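Bin-picking kit testers wanted — paid, part time

I'm Uyên Kim, and I run the tryout program for Priletti, our add-on kit for robot arms that pick mixed items out of a bin. We're looking for 22 people to put it to work and tell us what they think. Grumpy feedback is very welcome!

You'd come to our Swanson shop for two afternoons in April. We'll show you the pendant, then you fill the bin with whatever you like and let the arm have a go.
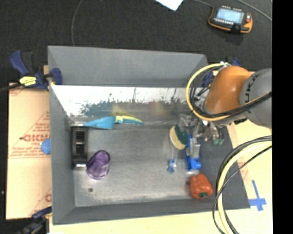
You don't need to know any code. I'd love to hear from people who pack orders, stock shelves or fix machines — you'll spot things we've stopped noticing. You do need to be 18 or over and okay with standing for a while.

Pay is $200 per afternoon, plus lunch. To apply, send me a few lines about your work by Sunday, January 21, 2018, with "Priletti tester" in the subject line.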